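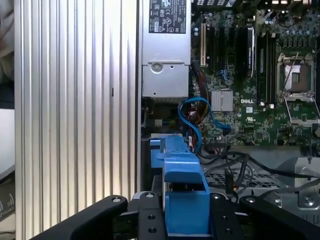 Gripper at the blue plastic, Dell tower on its side.

Teaching the arm to take a computer apart

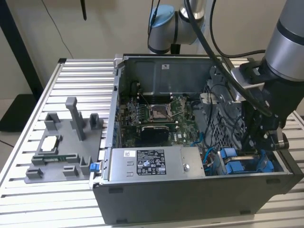 Posted by Kaan Kocabaş on 19 October 2019

I have spent most of October moving a robot arm around by hand, and people keep asking me what that means, so I am writing it down once and will send them the link.

The project is called Vostport. The idea is to have an arm take apart old office desktops and put parts back in. We are not writing out the moves as code. A person does the job through the arm, over and over, and the recordings are used to train a model that tries to do the same job. I am the person. Vernau pays for the bench and the arm time, and I write the software for half the week and drive for the other half.

There are two ways to drive. The first is to put the arm in its free mode, hold it near the wrist and push it where it should go. This is good for big moves and for finding out if a pose is even possible. The trouble is that my own arm gets into the camera view, and the model will not have my arm to look at later. I also push harder than I think I do. When I play those recordings back, the forces look wrong for the first second or two of every contact.

The second way is remote control. I sit at a side desk with a handheld controller and watch two views, one from the wrist and one from a camera that looks over the whole bench. The arm follows my hand at a reduced scale, so a big movement of mine becomes a small one at the fingers. This is what we use for nearly all of the recordings now.

It took me a few days to learn which view to look at. The wide view is for travel. It tells me if the wrist is going to hit the rim of the case or drag its cable over something. Once the fingers are down inside the case I look only at the wrist view, and I try not to look back up until I have let go. If I switch in the middle of a grasp I lose track of which way is forward, and I drift. I have bumped the power supply more times than I want to admit to Vernau.

The tower we are working on is a Dell, lying on its side with the panel off. For a first machine it is a kind choice, as the plastic parts meant to be pulled by a person are bright blue. I can find them in the wrist view even when the rest is gray metal and black cable. We have had other cases on the bench where everything was black and I had to guess.

The processor and a memory stick go on a printed fixture at the left of the table. The processor has a square pocket and the stick has a long slot. I drew that fixture in one evening and have changed it a lot. On the first version the pocket was a tight fit, which looked tidy and was a mistake. A person can wiggle a chip into a tight pocket without thinking about it. Through the arm, each wiggle is a separate decision, and the recording fills up with small nervous moves that I don't want anybody's model to learn. I opened the pocket up and the problem mostly went away.

The blue parts are harder than they look. To pull on a piece of plastic with two fingers I have to come in at the angle it wants to leave by. If I am off by a little, the fingers slide off, or the whole case shifts on the rails. With my own hand I would feel that coming and correct it. The controller buzzes when the force goes up, but a buzz does not say which direction the force is in. So I have learned to go slowly at that one point and at normal speed everywhere else.

Cables are the other thing. They never sit the same way twice, and the SATA cables in particular loop right through the space I want to use. At first I tucked them away before each run to make my life easier. Bistine, the group that trains on our data, asked me to stop. They were right to ask. If every recording has neat cables, then the first messy case is something the model has never seen. Now I leave them wherever they fall, and I go around.

Some numbers from this week, for those who like them. On Monday I recorded 19 runs of one task and kept 11. The others I threw out for being too slow, or for a dropped part, or in one case for a phone call I should not have picked up. The total for the project has passed 700 kept runs, which sounds like a lot until you spread it over all the separate tasks. I stop after 10 runs in a row and walk around. When I don't, the runs after that point get sloppy and I end up deleting them anyway.

I used to delete every run with a mistake in it. I don't do that now. If I miss a grasp, back off, line up again and get it, that stays in. The model is going to miss too, and it needs to have seen what to do next. What I still delete is dithering, where I hover over a part because I haven't made up my mind. For a while I had a lot of that in my recordings, and the trained arm hovered in just the same way, over the same parts. It was strange to watch. I could recognize my own habit in it.

What helps with dithering is doing the whole job by hand first, with no arm, with two fingers only and the other hand behind my back. It takes a few minutes and it shows me what order to do things in. Then I sit down at the controller with the plan already made.

We tried a different controller from Bajwa for a couple of days. It was lighter and I liked the trigger, but there was a small delay when closing the gripper and I kept squeezing twice. It has gone back. If they fix that I would try it again.

Next week I want to get more runs that start from odd positions, with the arm parked somewhere unhelpful and the case turned a little on the table. So far I have been starting from nearly the same pose every time, and I think that is why the trained version is fine in the morning and gets lost once somebody has moved the case to clean the rails. I also need to print another fixture, as one of the clips along the bottom edge is in the way when I come in low for the memory stick.

If you do this kind of work and have a good way to record force direction from a handheld controller, please write to me. Comments are open under this post for two weeks and then they close because of the spam.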